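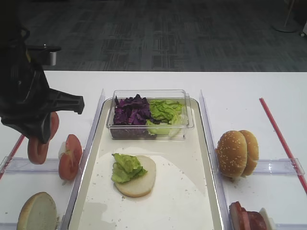

When should you slice the tomato for a burger?

After everything else is ready, and as close to the eating as you can manage.

I have held this opinion for many years and I know it is not a popular one. Most people who invite friends for burgers slice the tomato first. It is the easy job, the knife is clean, the guests are not yet at the door. So the slices lie on a plate for an hour, and when the time comes they are sitting in a small pink pool. Then the same people complain that the bottom bun became soft and say that the bread is bad. The bread was fine when it left the bakery.

I write this after the December supper at Isorham, where we put out 40 burgers in one evening from a hall kitchen with one good knife. I came to this country as an adult and I did not grow up with burgers. Where I was a child, a tomato was eaten with salt and maybe oil, and bread was a separate thing that you held in the other hand. Perhaps for this reason I look at the burger with too much seriousness. My neighbors find it funny that I can talk about lettuce for so long. But when a person learns a food late, he has to ask about everything, and some of the answers he receives are only habits.

The first habit is that the tomato should be thin. In my first winter here I was shown how to cut it so thin that you could read the newspaper through it, and I practiced this and was proud. But a thin slice has almost no flesh to hold the seeds in place. It tears at the first bite, and it slides out on the other side of the bun together with the sauce. I now cut it as thick as my smallest finger. Two slices of this kind are enough for any burger. I also stand the slices on their edges while they wait, leaning on something. Lying flat in a pile they press the juice out of each other, and the one at the bottom is always a sad thing.

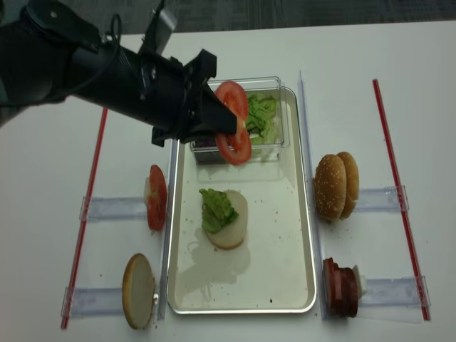
Onside Supper Club, Isorham

The second habit concerns the lettuce. In our club there are two parties. One party puts the lettuce on top, under the bun lid, where it looks fresh and makes some height. The other party puts it directly on the bottom bun, on the cut side, before anything wet arrives. I belong to the second party and I will say why, although I have said it at many tables.

The bottom bun carries everything. All the juice of the burger goes down, and it goes down for the whole time you are eating. Lettuce with curly leaves makes a kind of roof over the bread. It does not stop all the juice, but it holds it for the few minutes which matter. On top, the same lettuce protects only the lid, and the lid was never in danger. I accept that it looks prettier there. I do not eat with my eyes for more than a few seconds.

Some people will answer that toasting the bun solves the problem. I toast the bun also, for the taste. But a toasted bun under a wet tomato is only slower to fail, and if you make many burgers for many people, some of them will wait on a tray before they are eaten. Those are the ones I am thinking of.

About cabbage I am less strict. A little purple cabbage, shredded, is a good thing to have on the table, and I like that it stays crisp when the lettuce has given up. My complaint is only about quantity. People take a handful of it like they are filling a bag. It is a strong vegetable and after the second spoon you taste cabbage with some bread around it. If you keep it in the same box with the lettuce, keep it in its own corner, and do not mix them before the guests have chosen.

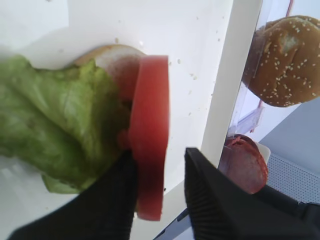
Page 3

The third habit is the one I dislike the most, and it is the rush to close the burger. Somebody finishes the last layer and already the lid is on, pressed down with the palm of the hand. Why do we press it? I have asked this and I was told that it keeps the thing together. I think it does the opposite. The tomato moves forward, the leaf folds, the seeds from the top of the bun fall off on the table. A lid should be put down softly and left alone. If the burger is so tall that it needs force, then it has too many things in it.

For the same reason I keep the top half away from the work until the end. At Isorham the tops wait to the side and the bottoms are in the middle, on the tray, where the building is done. It sounds like a small matter — and it is — but with both halves in front of you the hand wants to finish. With the top out of the way you look at what you have made, and maybe you see that the lettuce is all on one side and you move it.

I was asked if we should buy a proper slicing machine for the kitchen. The Nornon costs more than we can spend and the Barroso needs more washing than three tomatoes deserve. I voted for a second good knife. We still have not bought it.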